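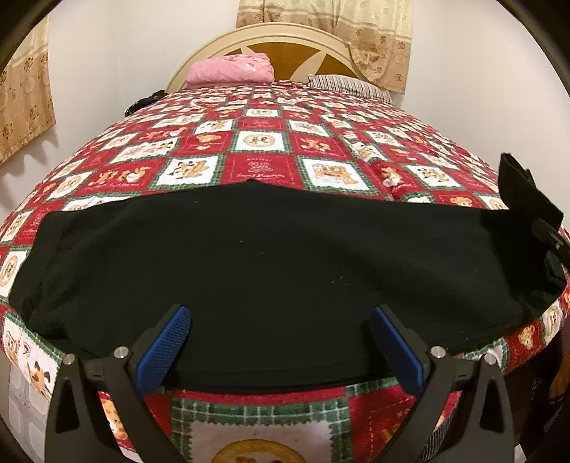 Black cloth spread flat on a patchwork quilt.

Household Tips: Keeping a Local Information Sheet
By Eliécer Palomino | July

Search Plunumville tips... Go

A local information sheet is a single page listing the numbers, hours and notices a household uses. It saves searching the town portal each time. The portal carries 4,000 listings, and many are entered by the businesses themselves and left alone afterward.

Setting up the sheet

Use one side of letter paper. Rule four columns: name, phone, hours, date checked. Leave the last column wide enough for three or four entries. Write in pencil, or print it and correct by hand until it needs reprinting.

Limit the sheet to 19 lines. Past that, the type gets too small to read from the kitchen wall. Start with the water office, trash pickup, pharmacy, clinic, school and bus line, then add the shops you call.

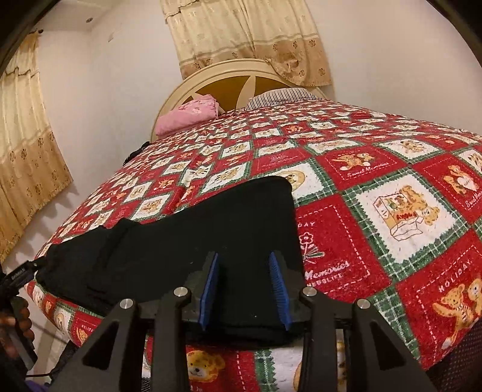 A folded black garment over the near edge of the quilt.

Checking an entry

1. Look for a "last updated" line on the listing. If there is none, treat the hours as unconfirmed.
2. Compare the listing with the business's own page or recorded message.
3. If the two differ, call during the day and write down what you are told.
4. Enter the month in the last column.

Holiday hours are a separate matter – portals seldom show them. Keep them on a slip clipped behind the sheet and throw it out when the holiday is over.

Event notices

Copy the start time, the street address and the organizer's number. Venue names alone cause trouble: the Dillen Street hall and the Dillen annex are separate buildings, and the portal map puts one pin on both. For ticketed events, note whether the fee is paid at the door. Check again the evening before.

Paper and storage

Plain 80 gsm paper is adequate indoors. A plastic sleeve helps near a stove or sink. Old sheets can be recycled once any handwritten corrections have been carried over.
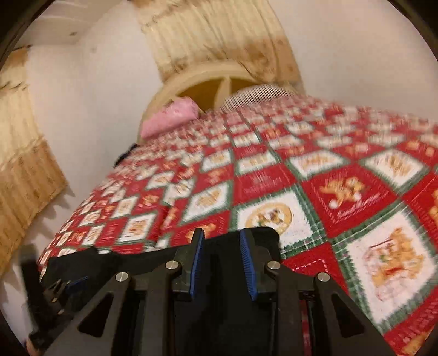 How often should the whole sheet be rechecked?

Every three months is enough for most lines. Bus times should be checked whenever a new schedule is posted.

Recent tips
Reading a Bus Timetable
Sorting Printed Notices by Month
Praser Road Pickup Days
Reporting a Wrong Phone Listing
Labels for the Long Drawer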